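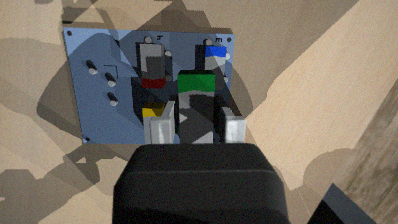

Why is the project asking to buy the second arm's gripper before the cell layout is signed off?
The gripper has the longest delivery time of anything on the list, and its mounting is the same in both layouts under review. Ordering in August keeps the installation date; waiting for sign-off moves it back by four weeks.

Progress against plan

The layout study for the Damgaard panel cell is complete apart from the reach check on the left-hand station. All trials in this period were run in simulation. We have spent 155 hours of the 200 allowed for modelling, and expect the remainder to cover the reach check and one revision of the panel fixture.

Two suppliers were invited to quote. Birnix has quoted for arms, controllers and grippers as one package. Fokton has quoted for the arms only, with a shorter warranty but lower yearly service charges. The two prices cannot be compared until Fokton confirms whether its controller licence covers both arms. A reply has been requested twice.

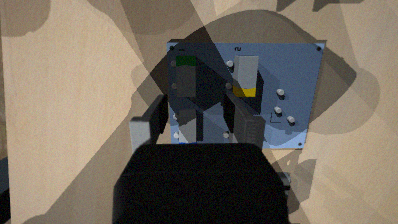
Fixture costs are the least certain line in the budget. The original estimate assumed one fixed plate per panel type. If panel types are to be changed within a shift, a quick-release plate will be needed, at some 20 per cent above the estimate per fixture. We propose to take this from contingency — no increase in the total award is requested.

Floor loading and power supply have been checked against both layouts. Neither needs building work. Guarding has not been priced and is carried as an open item.

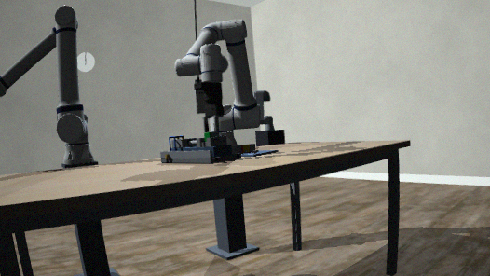

Trarumen Works — Automation Planning Group

Decisions requested

1. Approve early purchase of the gripper, subject to a return clause.
2. Agree that fixture costs may draw on contingency.
3. Extend the quotation deadline for Fokton to the end of the month.

Next period

Complete the reach check, obtain a guarding price and issue the supplier comparison. The spares list will follow once the arm is chosen. Questions on the figures should go to Steinar Baldursdóttir, who holds the cost sheet.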